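About Hundow Books

By Arif Pangaribuan
October

Hello, and thanks for wandering over to this page! Most people come to Hundow for the daily list of cheap e-books and never click on anything else, so if you've made it here you're either very curious or you're waiting for a kettle to boil. Either way, pull up a chair.

I started Hundow as an email to my cousins. We're a family that reads in bed with the lights off, and I was forever sending one or another of them a note saying that the second book in some space saga had dropped to a dollar and they should grab it before midnight. Then a cousin's coworker asked to be added, and her sister, and by the end of that first winter the list had 220 names on it and my email provider was sending me stern messages. So I built a website (badly) and asked my friend Trinov to rebuild it (nicely), and we've been at it ever since.

What we list

Mostly science fiction, fantasy and mysteries, with a cozy romance here and there when one of us has fallen for it. Each morning's list goes out at 6:30, which gives the stores time to update their prices overnight. We check every price by hand before it goes out, and we still get caught now and then when a sale ends early. If that happens to you, please write and tell us, and we'll take the book down.
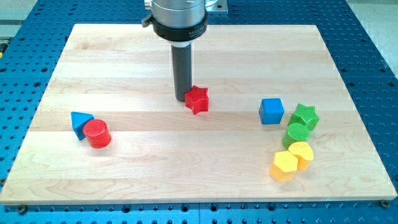
Who we are

There are 4 of us these days. I pick the science fiction and write the little blurbs. Trinov looks after the site and has strong feelings about fonts. Kwak handles mysteries and thrillers and reads faster than anyone I've ever met, and Golari does fantasy, answers most of the mail, and keeps our archive of past deals, now 962 titles long and searchable by author.

How we pay for it

Some of the links on our lists earn us a small commission when you buy, and authors can book the sponsor spot at the top of the page. Sponsored books are always marked. We ask for a finished book, a proper cover and a sample of 100 pages, and one of us reads that sample before we say yes. We do turn books down, and we try to be kind about it.

If you'd like to suggest a book, use the form on the contact page and put the title in the subject line. Golari will write back, usually within the week.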